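Tema 4. Mallas, aberturas y caudal: apuntes de clase

Bueno, retomamos donde lo dejamos el otro día, que era justo en la diferencia entre "abertura" y "luz de malla". Ya sé que en el manual aparecen mezcladas, y en los catálogos todavía más, así que yo os pido que en este curso uséis siempre luz para la distancia libre entre dos alambres vecinos, y paso para la distancia entre ejes (o sea, luz más un diámetro de alambre). Si en el examen escribís "abertura" a secas, os voy a preguntar cuál de las dos, ¡avisados estáis!

Lo segundo que quiero que os llevéis es la fracción abierta. En una malla cuadrada se calcula dividiendo la luz entre el paso y elevando al cuadrado. Con una luz de 10 mm y un alambre de 1 mm sale un 83 % de superficie libre, que suena a muchísimo — y lo es, pero fijaos en lo rápido que cae cuando cerramos la cuadrícula sin adelgazar el alambre. Con luz de 2 mm y el mismo alambre nos quedamos en un 44 %. Hacedlo a mano una vez, de verdad, que se entiende mucho mejor.

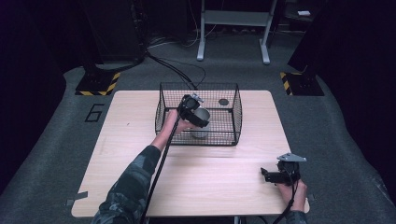
La rigidez es la otra mitad del problema y suele olvidarse. Un paño de alambre fino se comba enseguida si no tiene nada que lo sujete por el perímetro, y por eso casi todo lo que se fabrica con malla lleva un marco. Mirad la cesta negra de la foto: la cuadrícula es de alambre delgado, y el borde superior va rematado con uno un poco más grueso. También tiene las esquinas redondeadas, un detalle que me gusta comentar porque doblar en ángulo vivo concentra tensiones justo donde menos nos conviene. En los tamices de laboratorio pasa lo mismo, solo que allí el marco es un aro.

Sobre materiales voy rápido, que lo veremos en el tema 6. Para ambientes húmedos o con cloruros pedimos acero inoxidable 316, y para casi todo lo demás basta algo más barato con un buen recubrimiento. Ojo con el recubrimiento, eso sí: suma espesor al alambre y se come parte de la luz. En el caso práctico de Plallimska (la planta de áridos que usamos todo el cuatrimestre) ese descuido es el que explica que el caudal no cuadre con lo calculado. Buscadlo vosotros antes de mirar la solución.

Para la próxima sesión: ejercicios 16 y 28 de la colección. El 28 es largo, podéis hacerlo en parejas, y quiero ver las unidades en todos los pasos — en diciembre me llegaron resultados preciosos en "mallas por metro cúbico".

Contacto: tutorías de Materiales y Separación | © Apuntes del curso | Volver arriba

Documentos relacionados
Tema 3. Tejidos metálicos: liso, cruzado y soldado
Tema 5. Pérdida de carga en rejillas
Caso práctico Plallimska: enunciado y datos
Caso práctico Rantala: filtros de entrada de aire
Hoja de fórmulas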